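4. Creating a Rental Listing

Use this section to post a new unit to the Harngate listing portal. You need a manager or owner login. Tenants and vendors can view a listing but can't create one.

Before you start, have the following ready:
- The unit's street address and unit number
- Monthly rent, deposit, and the date the unit will be open
- Your photo files, saved on the computer you are using
- The property code from your Huvstead account page

4.1 Start a new listing

1. Sign in and click Listings at the top of the page.
2. Click Add Unit. A blank form opens.
3. Type the property code. The building name, street address, and ZIP code fill in by themselves. If they don't, check the code for a zero typed as the letter O.
4. Enter the unit number exactly as it appears on the lease. "2B" and "2-B" are saved as two separate units.
5. Choose the unit type: Apartment, Townhouse, Duplex, or Single Home.
6. Enter the floor area in square feet, numbers only. For a unit of 744 square feet, type 744 with no comma, period, or "sq ft" after it.
7. Click Save Draft.

Note: Drafts are kept for 32 days. After that they are deleted and can't be brought back. Opening a draft does not restart the count - you have to change a field and save.

4.2 Add photos

1. Open the draft and click the Photos tab.
2. Click Choose Files and select your photos. You can add up to 19 per unit.
3. Wait until the bar under each photo turns green. Do not close the tab while a bar is still gray.
4. Drag the photo you want people to see first into the Cover box.

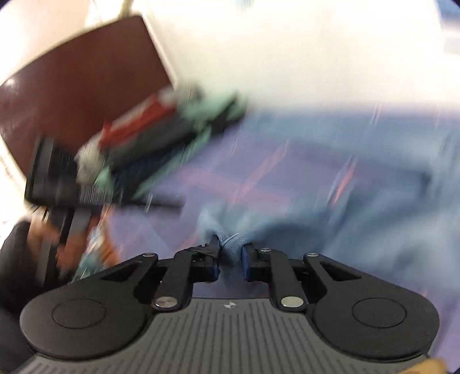 5. Add a short caption to each photo if you want one. Captions are optional and show only on the full listing page, never in search results.
6. Click Save Photos.

Caution: Deleting a photo from a live listing removes it right away, with no warning box. Click Unpublish first if you plan to replace several at once.

4.3 Enter features and terms

1. Click the Features tab and check each item that comes with the unit, such as parking, washer and dryer, air conditioning, or storage.
2. Under Pets, choose Yes, No, or Ask. If you choose Yes, a second box opens for the pet deposit.
3. Under Utilities, check only what is included in the rent. Leave the rest blank.
4. Type a description. Keep phone numbers and email addresses out of this box. The portal removes them when the listing is published, and it sometimes takes the rest of the line with them.
5. Click Save, then Preview.
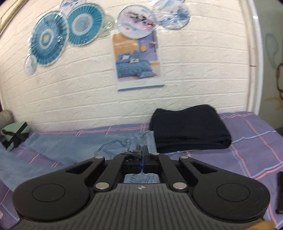 Gripper with ribbed top plate and round side pads.

4.4 Publish

1. Read through the preview. Fields with a red mark must be fixed before you can go on.
2. Click Publish. The listing shows up in search in nearly 15 minutes.
3. To send it to partner sites as well, turn on Share with Plorau and Share with Nyaga. Each one has its own switch, and both are off by default.

Note: Nyaga does not accept listings with no deposit amount. If there is no deposit, type 0.

Caution: Rent changes made after publishing are not sent to partner sites by themselves. Turn the switch off, save, and turn it back on.

Listings made before November use the old form and have no Features tab. To move one over, open it and click Convert.

Section last revised 3/29/24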